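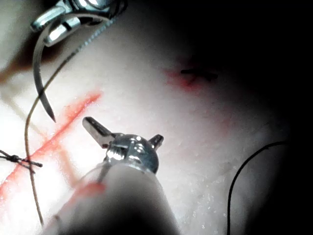
Gonasham students to take robot stitching project to Otomwood final

PRESS RELEASE
For immediate use

A student team from Gonasham College has reached the final of the Sowerby Challenge, a competition for college and university teams working on robot-assisted suturing. The final takes place in January at the Otomwood Centre, and members of the public can watch the afternoon rounds on the Saturday free of charge.

The team is drawn from the college's robotics club, which meets on two evenings a week in the engineering block. Its entry is a control program that helps an operator place and tie stitches along a marked line on a practice pad, using robotic surgical instruments. The operator stays in charge of the instruments throughout. The program suggests where the next stitch should go in and come out, and it can take over short parts of the movement, such as turning the needle through its curve, when the operator asks it to.

No patients or animal tissue are involved at any stage. All work in the challenge is carried out on practice pads of the sort used in basic suturing classes.

Mathis Arnaud, who captains the team and is in the final year of a mechatronics degree, said: "We started this knowing a fair bit about motors and very little about stitching. The first month was mostly dropped needles. We all learned to tie the knots by hand at a desk first, with ordinary forceps, and I would tell any team thinking of entering to do the same. You can't write a program to hold thread at the right tension if you have never pulled a knot too tight yourself."

What the teams have to do

Each team in the final is given a pad with red lines marked on it to stand for wounds. Working with robotic instruments, the operator has to pick up a curved needle, pass it through the pad on one side of the line, bring it out on the other, tie the thread and leave the tails cut short. The stitch is then repeated further along.

A round lasts 20 minutes. Judges mark each stitch for its position across the line, the distance from the stitch before it, the security of the knot and the condition of the pad around it. Marks are lost for dropped needles, torn foam and thread left in a tangle. Speed counts only when two teams finish level.

There is also a written part. Teams must hand in a log of their practice, including the sessions that went badly, and answer questions from the judges on how their program reaches its decisions. The Gonasham log covers 57 sessions since the club took up the project.

In the qualifying round the team finished second in its group. It scored well on spacing and poorly on knots, and practice since then has been given over almost entirely to tying.
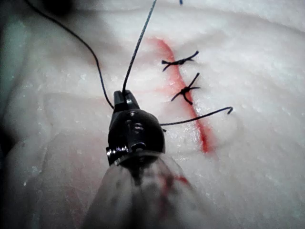

Photo: Gonasham College Robotics Club

"Tying is where most of the trouble is," said Mathis. "The needle is stiff, so once you have hold of it you know where the point is. Thread goes wherever it likes. You make a loop around one instrument, you go to pick up the tail with the other, and the loop has slid off. A person does that by feel. We are doing it by looking, so we have spent a lot of time on how the program keeps track of the thread when part of it is behind an instrument."

The team's answer has been to break the knot down into short moves, with a check between each one. If the program cannot find the loose end of the thread, it stops and hands back to the operator. Earlier versions made a guess and carried on. Members say the new way is slower but has made the knots much more even.

Lighting has been the other main concern. Metal instruments throw back bright spots of light, and a pale pad under a strong lamp can lose its surface detail on one side while the other side is in deep shadow. The club has chosen to practise under a range of lighting, including some that is plainly poor, as the lights at the venue will not be known until the day.

How the club is run

The robotics club is open to students on any course at the college. The suturing team includes members from mechatronics, computing and nursing, as well as one student from the textiles department who joined after seeing a poster asking for people who could sew.

The nursing students set the standard for what counts as a good stitch. At the end of each session they go over the finished pads and mark them on the same sheet the judges use. Pads that score badly are kept along with the good ones and pinned to boards in the club room, with a note of which version of the program was in use.

Everyone on the team takes a turn as operator during practice. For the final, one operator and one reserve have to be named in advance, and the team will announce its choice in the week before travelling. Other members will be at the software desk or will help with changing pads between rounds.

New members begin with a bench task in which they move small rings from one peg to another using the instruments. They go on to passing a needle from one set of jaws to the other, and then to single stitches. The club does not set a fixed time for this. Some members have moved through it in a couple of weeks and others have taken a full term.

Support for the project

Practice pads, needles and thread for the project have been supplied by Godent, a local firm making training materials for dental and surgical courses. The firm has supplied 400 pads over the course of the project and has also lent the club a set of hand instruments for new members.

A spokesperson for Godent said: "We were asked for a box of pads and it has become a standing order. The students send back notes on how the foam behaves under the instruments, where it tears and how it takes a needle at a shallow angle. We have found those notes useful and we wish the team well in the final."

Travel and accommodation for the final are being paid for by the college's student projects fund. The club has also held two open evenings, at which visitors could try the peg task for a small donation. Money from these has gone towards spare parts.

About the final

The Otomwood Centre will be open to the public from 1pm on the Saturday. Teams work in pairs of bays at the front of the hall, and a view from each team's instruments is put up on a screen so that the audience can follow the stitching. There is seating for 50 people at any one time in the viewing area, and visitors may be asked to wait between rounds. The rest of the hall will have tables where the teams show their practice boards and answer questions.

The morning is closed to the public and is set aside for set-up, safety checks and the judges' interviews. Results will be given at the end of the afternoon, after the last round has been marked.

The winning team receives the Sowerby Plate and a grant towards its next year of work. There is a separate prize for the best practice log, which is open to all teams that entered the qualifying rounds, whether or not they reached the final.

The Gonasham team plans to make its program and its practice log available to other student groups after the competition, along with a short guide to the bench tasks used with new members. The club also hopes to run a beginners' course in the spring term for sixth-form students from nearby schools, using the peg and needle-passing tasks.

"Whatever happens at Otomwood, we will be back in the club room the week after," said Mathis. "Half the team finishes this summer, me included, and the people coming up need time as operators. There is a list on the wall of things we want to fix and it is longer than it was in the autumn. Running stitches are at the top of it. At the moment we can only do separate ones."

Attending the final

Entry is free and there is no need to book. School and college groups are asked to contact the Otomwood Centre beforehand so that seats can be kept together. The hall has step-free access from the car park side.

Press who wish to attend should contact the Gonasham College communications office. Interviews with team members can be arranged at the college before the final or at the venue after the results. Filming is allowed from the viewing area during rounds, but lamps and flash may not be used while teams are working.

Notes to editors

1. The Sowerby Challenge is open to teams of students in further and higher education. Teams may have a staff adviser, but advisers may not operate the instruments or write any part of the program.

2. The team should be referred to as the Gonasham College Robotics Club suturing team. The work is a student training project and is not intended for clinical use.

3. Further photographs of practice sessions are available from the communications office. Please credit the club when using them.

ENDS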